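黒色樹脂成形パネルの裏面リブ構造と作業台まわりの整理に関する実習報告

機械設計実習II 班別報告書
執筆:Nhyira Asante
共同実施:Johannes Molefe

1. 目的
本実習では、樹脂成形パネルの裏面に設けられたリブと開口の役割を調べ、あわせて部品を固定する治具プレートの置き方を見直した。対象の部品は、実習室に教材として保管されている黒い成形品で、班内ではLotenパネルと呼んでいる。呼び名は前年度の課題名Lotenから来ており、製品名ではない。

2. 背景
樹脂の平板は、肉厚を増やせば硬くなるが、冷却に時間がかかり、表側にひけが出やすい。そのため板厚は薄いままにして、裏側にリブを立てて曲げに耐えさせる設計が広く使われる。講義ではリブの根元の厚さを板厚より小さく取ると習ったが、実物で確かめたことはなかった。
前期の課題では箱形のケースを扱い、リブは一方向だけだった。今回は格子状のリブを持つ部品を選んだ。

3. 使用したもの
・黒色樹脂成形パネル
・アルミ製の治具プレート
・ステンレス作業台
・ノギス、すきまゲージ、スケール
・記録用紙(Mahawong書式)
Mahawong書式は学科で配られている測定記録の様式で、部品の向き、測定箇所、測定者を同じ行に書く。

4. 手順
最初にパネルの向きを決めた。幅の狭い側を下、広い側を上とし、裏面を手前に向けた状態を基準姿勢とした。この取り決めをしないまま測り始めた初回は、二人の記録で左右が入れ替わり、全部やり直しになった。
次に、リブの高さと根元の厚さをノギスで測った。ポケットの奥はノギスの先が入りにくく、スケールを当てて読んだ箇所がある。その箇所は記録用紙に印を付けた。測定は1か所につき3回行い、中央の値を採用した。
最後に、パネルに500 gのおもりを載せ、たわみの出方を見た。支える位置を変えて2条件で行った。おもりの下には薄い布を敷き、表面に傷が付かないようにした。

5. 結果
リブの根元の厚さは、測れた箇所ではすべて板厚より小さかった。高さは場所によって差があり、端に近いほど低くなる傾向だった。
おもりを載せたとき、格子の詰まった部分ではたわみがほとんど読み取れなかった。開口の近くでは針が動いた。狭い側を支えた条件の方が、広い側を支えた条件より変化が大きい。測定値の一覧は付録の整理番号1387に収めた。

6. 考察
格子状のリブは縦横どちらの曲げにも効くため、支え方が決まっていない部品に向いている。ただし開口を設けるとそこで格子が途切れる。開口の縁にもリブを回してあれば落ち込みは小さくできると考えられるが、今回は縁の断面を測っておらず、断定はできない。
円筒形のボスについては、ねじ止めか位置決めのどちらに使うのか、班の中で意見が分かれた。相手部品がないため結論は保留とした。 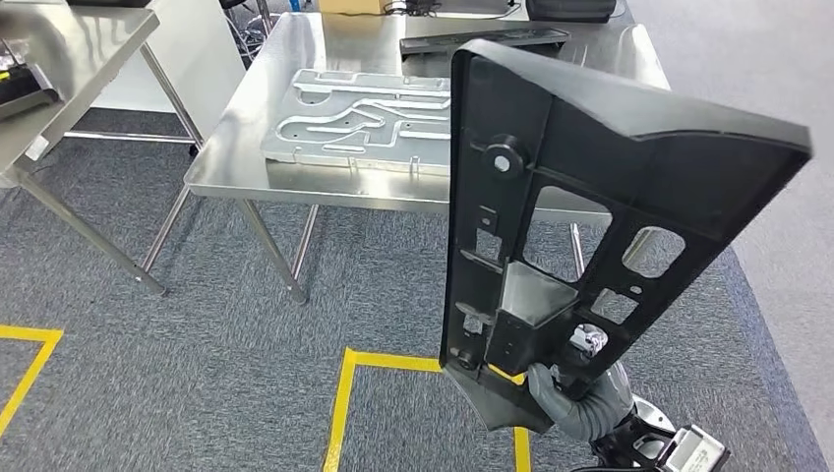
図1 裏面のリブと矩形の開口、丸いボス。後方は作業台と治具プレート

中間発表では、ボスの用途を決める前に穴の内側にねじの跡があるかを見るべきだ、とJohannes Molefeから指摘があった。ねじの跡がなければ位置決めピンの可能性が高くなるが、一度も組み付けていない部品なら跡がないのは当然で、それだけでは決められないとも述べていた。この点は次回の確認項目に加えた。

7. 作業台の整理について
治具プレートは溝が多く、切り粉やほこりがたまりやすい。終了時に刷毛で溝を払い、布で拭いてから平らに置くことにした。立て掛けると倒れたときに縁が欠けるおそれがある。測定具は治具プレートの上に置かない。溝に先端が引っ掛かり、ノギスを落としかけたことがあった。

8. 残った課題
・開口の縁の断面形状の測定
・ボスの穴の内面の確認
・支える位置をさらに変えたたわみの比較
付録の測定表は、班の共有フォルダFlondiaに保存してある。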